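About the Dullville Manipulation Class

We are an evening class that meets upstairs at the Zistivik building and spends most of its time picking up ordinary objects with a gripper. If you came to this page expecting humanoids, sorry. The class started after several of us sat through a demo day and left unconvinced by nearly everything we saw. Every arm worked perfectly on one cube, on one mat, under one lamp. We wanted to know what was left when you took the cube away.

The answer so far is "less than the brochure says." We still think it's worth a night a week.

What we do

Students work with a two-finger gripper that you hold in your own hand. It has a camera on it, and it has soft ribbed pads where the fingers meet the object. You do a task, the camera records it, and later that recording goes into the pile we use to train a small policy. The task this term is tidying a desk: mouse onto the pad, mouse off the pad, things out of the way, things back again. It sounds like nothing. Try it through a pair of rigid fingers and you will find out how much your thumb has been doing for you all these years.

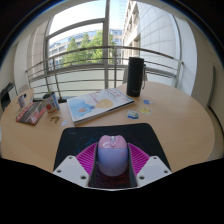 Page last changed: July

A computer mouse turned out to be a better teaching object than anything we bought for the purpose. It is rounded, it is shiny, and it has no flat faces worth mentioning. Squeeze it too low and it rides up out of the fingers. Squeeze it too far forward and you get a click you didn't want. Foam blocks forgive all of this, and we stopped using them after the first month. A student who only ever grips foam blocks ends up with a very high opinion of the gripper.

How the class runs

A term is 12 sessions. We take up to 17 students, which is already too many for one table, so people work in turns and the ones waiting do the labeling. Labeling is dull. We say so in the first session, and a couple of people usually drop out over it, with no hard feelings on either side.

Each session is 90 minutes. The first part is recording. The second part is watching what was recorded, and that is where most of the learning happens, if any does. You will see yourself hesitate over an object for no reason. You will see that you approached from the left every single time, and that the model has now learned there is no such thing as the right. We ask everyone to write down what they expect a policy to do before it runs. It's a cheap habit and it has been embarrassing for all of us.

We don't clear the table to a blank surface first. Clutter stays. If a method needs a spotless desk, we would like to know that early.

What we don't claim

We have been asked to put a success rate on this page. We had one up last year and took it down. It was measured on a good evening, with the same mouse, the same table and the same person setting up each attempt, and it told visitors more about our patience than about our robot. If you want the numbers, come in and read the log, which includes the bad evenings. The last full write-up runs to 49 pages and most of it is failures with notes beside them.
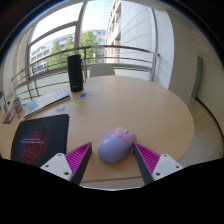

The same goes for the word "autonomous." We use it for a run where no one touches anything between start and stop, and we don't use it for a run that somebody nudged "just a little." You'd be surprised how much argument that rule has caused. One team lost its final project slot over a nudge, appealed, and lost again. They came back the next term with a much better project, so perhaps the argument was useful, though they would probably tell it differently.

We also don't claim that the class will get you a job in robotics. Some former students work in the field. They were mostly headed there before they met us.

Who teaches it

Shanti Negi runs the class and wrote most of the exercises. She came to robots from equipment repair, and she tends to ask what breaks before she asks what works. She reads every proposal and sends most of them back once. The usual comment is "smaller." A proposal to set a whole dinner table will come back as a proposal to move one cup, and by the end of the term the students have generally found one cup to be plenty.

Assistants are people who have finished the class and can stand to hear the same questions again. They get a key and very little else.

Student projects

Everyone finishes with a project, alone or in pairs. Two that are still going:

Bunonero
A pair project on putting objects back where they were before somebody moved them. It does fairly well when the object has been shifted a little and badly when it has been turned around. The authors say the second problem is nearly solved. They have been saying so for two terms.

Carrier
A project about carrying small things across a table without knocking over the other things on it. Slow, but it does not pretend to be fast. The planning part is decent. The part that lets go of the object needs work, and new students are welcome to take that on.
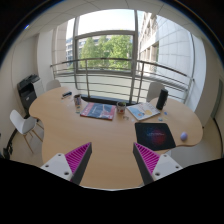 The desk-tidying table, with the mouse pad near the right side.

Before you apply

You should be able to read and change a short Python script. You don't need to own any hardware and we'd prefer you didn't buy any on our account. We have had people arrive with expensive arms still in the box, hoping we would tell them what the arms were for.

You do need to show up. Recordings from different hands are the one thing we can't fake, and a term where half the class disappears leaves us with a model that moves exactly like the other half.

Visitors may sit in on one session before deciding. Pick one in the middle of the term. The first is mostly setup and the last is mostly people being polite about each other's projects. Ask at the Zistivik front desk for the Dullville class and they will send you up.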